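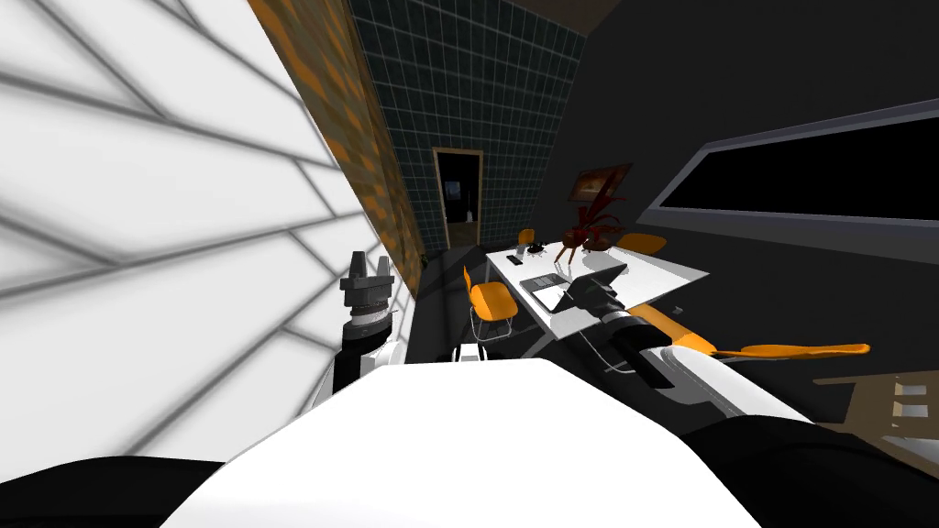
Can students learn to program a robot if their school doesn't own one?

Students can learn most of it in simulation. They write the same kind of code, make the same kinds of mistakes, and get a result in minutes. What they miss is the repair work, and a good club finds some other way to teach that.

Home Features Classroom Clubs Letters Subscribe

The robotics club at Ulletbridge High School meets after classes in a computer lab on the second floor. It has 30 members on its list, and on most afternoons two-thirds of them show up. The club has a storage closet, a whiteboard and a shelf of secondhand monitors.

Hema Marar, who teaches physics and has run the club for six years, started with small wheeled kits. They were fine for a while. Then the motors wore out, the company stopped selling the parts, and the students spent more time waiting for a turn than programming. When the district asked for a new budget request, she priced a two-armed robot and put the quote in a drawer.

"I couldn't ask for that with a straight face," she said. "I asked for $2000 to upgrade the computers."

The upgraded machines run a simulator well enough for small teams to work side by side. Each team gets a virtual robot with two arms and a set of rooms to use it in. The rooms have tables, chairs and ordinary clutter, because the club's main event of the year, the Stakberg Challenge, is about household jobs. Teams are told which room they have and what needs to be moved, and their program has to do the rest without help from the keyboard.

Pavithra Bangera, a junior, is captain of a team called Salian. She joined because a friend needed a fourth member. Her first program was supposed to raise one arm, open the gripper and close it again. It took her five meetings.

"I had the left and right arms switched the whole time," she said. "I kept fixing code for an arm I wasn't using."

Most of the season goes into reaching and grasping. A person picking up a phone doesn't think about the edge of the table. A program has to. The arm needs a path that clears the furniture, the fingers have to be open before they arrive, and they have to close at the right moment. Teams write each of those steps separately and test them one at a time. Marar won't let anyone string the steps together until each works alone.

Ilango Nadar, a sophomore on the same team, handles the gripper code. He works mainly from a view close behind the fingers, and he runs the open and close commands over bare floor before he tries them on an object.

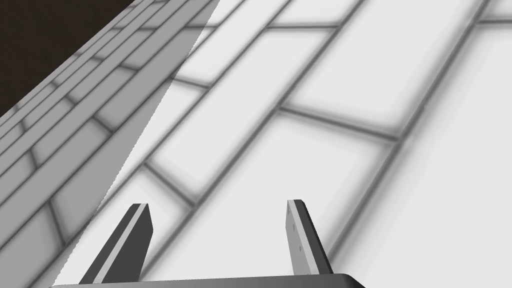
He keeps a paper notebook of every change, with the old value, the new value and what happened. Marar requires one from each team. She reads them more closely than the code, and half of a student's standing in the club comes from the notebook. The reason goes back to her second season, when a team had a working program on a Monday-night backup and no idea which of their later changes had broken it.

Light is another thing teams have to deal with. Shadows fall across floors and walls in the simulator, and a program that finds things by brightness can take the edge of a shadow for the edge of an object. Nadar's notebook has several pages on this. His fix was to compare two views before trusting either one.

The hands-on part comes from outside. Eckhard Kramer, a retired machinist, visits in September and again before the Challenge. He brings gears, bearings and worn-out couplings, and the students take them apart. Kramer doesn't program and has no wish to start. He teaches them how to measure, how to read a drawing and how much force it takes to strip a screw.

"They come in thinking everything is rigid," he said. "I hand them a long piece of metal and have them lean on it."

Geetha Rajan, who coaches the rival club at Trarley, has a different view. Her students use a real arm, an old one, and she thinks the trouble it gives them is worth having. Cables come loose and joints drift. She concedes that her teams get roughly a tenth of the practice runs the Ulletbridge teams do. The two coaches have agreed to swap students for one meeting this fall, and sign-up sheets are already posted at both schools.

Bangera has put her name down. She'll be back as captain for her senior year, and she wants the team to try a job that uses both arms together, such as lifting a tray. They haven't managed it yet. The last attempt in her notebook ends with the left arm letting go first, and a note to check the timing.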